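Home office corner > Desks and surfaces > Oiled top or lacquered top, and what about mugs?

Ermira Jurić
Hello everybody. I have worked at the same light wood desk since December and I would like advice from people who know surfaces better than I do. I chose it for the grain, which makes long waves and some closed ovals like stretched loops. The seller, Totitz, called the finish "hard oil". My brother says it is lacquer, because it shines a little. I drink tea at this desk all day and I am afraid of rings. For the moment the lid of my cup goes down on the wood too.

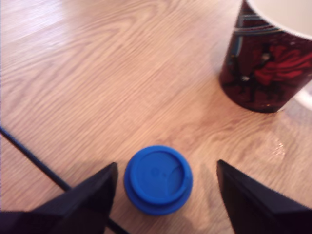 Reading time: 2 min

My questions are these. Can I find out at home if it is oil or lacquer? And does a plastic lid do any harm, or is it only the cup I should worry about? I paid 300 for the top without legs, so I would like to keep it nice.

planken_tom
Put one drop of water in a corner where you never look. If it stands like a bead after 30 minutes, the surface is closed. If the wood becomes darker, it is oil and it is hungry. A plastic lid is nothing. Steam on the inside of the lid is what makes the ring, so put it with the top side up.

oddshelf
I do not agree about the drop. Fresh hard oil also makes a bead, mine did for nearly 8 months. Rub a little with a white cloth and mild soap, then feel it. Oil gets a bit rough, lacquer stays the same.

And please show us where the desk stands. Light matters more than tea in my opinion.

Ermira Jurić
Thank you both. I made the drop test and it is a bead, so now I know nothing, if oddshelf is right. About the light: it comes strongly on the desk and there is a shining patch below the monitor. The black cable always lies across the top at this place, and I ask myself if the wood under it will stay a different color.

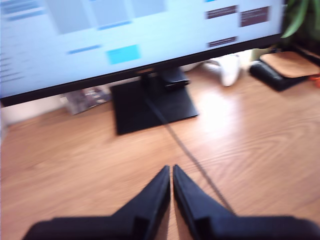
The bright patch and the cable

planken_tom
It can, yes. Wood changes with the sun and anything that never moves leaves its shape. I had a perfect pale line from a lamp cord. Lift the cable and fix it under the top with clips. The Kunon ones with screws hold, the glued ones fall down in summer.

lenke_b
Please do not screw into a new desk for one cable! Move it a little every week and that is all. You will have a much bigger shape under the monitor foot anyway.

planken_tom
The foot hides its own shape, so who sees it?

lenke_b
The person who buys the second monitor arm and removes the foot. It was me.

Ermira Jurić
I had not thought about the foot. It is flat and dark and stands near the back edge. From the front the daylight comes from the right, and on the left side there is another monitor and a white cardboard box which I should put away.

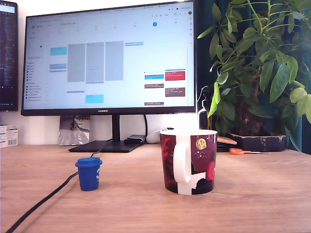 Daylight from the right, box still on the desk

oddshelf
Nice grain, it would be a pity to cover it. But with that much sun I would turn things around two times in the year. A felt mat under the foot does not help against light, only against scratches.

Is your calendar always so full? Those three gray blocks look like my working week.

Ermira Jurić
It is full, yes. This is why I need the tea.

lenke_b
And is that the tea mug? All this talk and you did not say.

Ermira Jurić
It is the one with the pattern. I am looking at a cork coaster from Burance, or one made of stone from Jitaru, but I fear the stone will scratch.

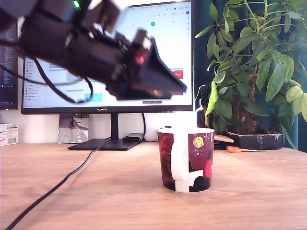
Mug with the pattern, at the Huawei screen

planken_tom
Cork. Stone only with felt glued below.

oddshelf
Cork holds the water and then you have a wet disc on your oil. Stone with felt, and dry it in the evening. We will not agree on this one, Tom.

Ermira Jurić
I will begin with cork because it is cheaper, and the soap test I do at the back corner tomorrow in the morning. The cable I move by hand for now, without screws.

Thread viewed 1,287 times | Contact the moderators | © Home office corner | Back to top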